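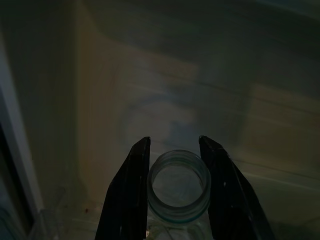
A clear glass jar.

Why Doesn't Grandpa Feel Thirsty?
by Delali Akpalu

My grandpa is 68, and he can work in his yard in Drundley all afternoon and never ask for a drink. When I was a kid I thought he was just tough. Now I'm a nurse who visits older people at home, and I know there was something else going on. Let me tell you about it, it's pretty neat!

First, your own body. More than half of you is water. It's in your blood, your muscles, your brain, even your bones (yes, bones!). You lose some all day long when you sweat, when you pee, and when you breathe out. Try breathing on a cold window and you'll see some of it.

Deep in your brain there's a little spot that keeps checking how salty your blood is. When you're low on water, your blood gets a tiny bit saltier, and that spot sends out a message: go find a drink! That message is what we call being thirsty.

When people get older, the message gets quieter. It's a bit like a doorbell with a weak battery. Somebody is at the door, but you can hardly hear the ding. So an older person can be low on water and feel just fine, at least for a while.

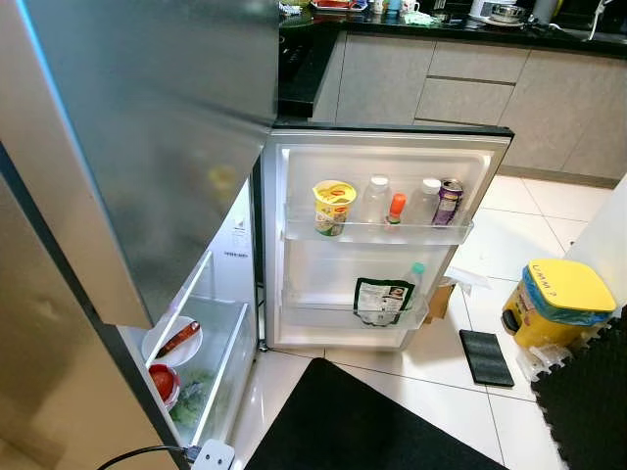
An open fridge, with leafy greens in the drawer.

The kidneys change too. Those are two bean-shaped parts in your back, each as big as a fist, and they clean your blood and make pee. When you haven't had much to drink, young kidneys are very good at saving water. Older kidneys still do it, only not as well, so more water slips away. And some medicines make people pee more on top of that.

Being low on water has a long name, dehydration (dee-hi-DRAY-shun). A person who is dehydrated might have a dry mouth, a headache, or dark yellow pee. They might feel tired or dizzy when they stand up. Sometimes an older person gets mixed up, like forgetting what time of day it is. If your grandma or grandpa suddenly seems confused or very sleepy, go get a grown-up right away. 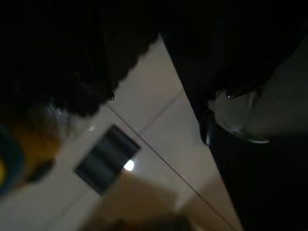 I got a great question about this from Aiguo Fang, who is 9 and wrote to me in September. He asked if soup counts. It does! So do milk, juice, and tea. Food counts as well — watermelon, oranges, cucumbers and lettuce are all full of water. Even ice pops.

So can you help? Sure you can. Ask "Would you like a drink with me?" and then sit down and have one too. People drink more when they have company, and that goes for kids as much as grandparents. You could put a cup next to their favorite chair, one that's light and easy to hold. Small sips all day are easier than one giant glass.

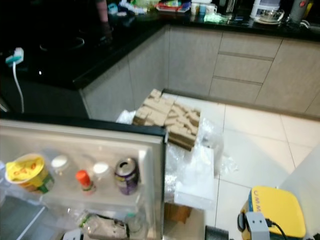 One thing to check before you start pouring, though. Some people have heart or kidney trouble, and their doctor has told them to drink only a certain amount. Ask a grown-up in your family if that's true for your grandparent.

My grandpa has a drink with every meal now, plus one at 7 in the evening when his quiz show comes on. He likes his with a slice of lemon. I'm usually on the phone with him by then, and I can hear the ice.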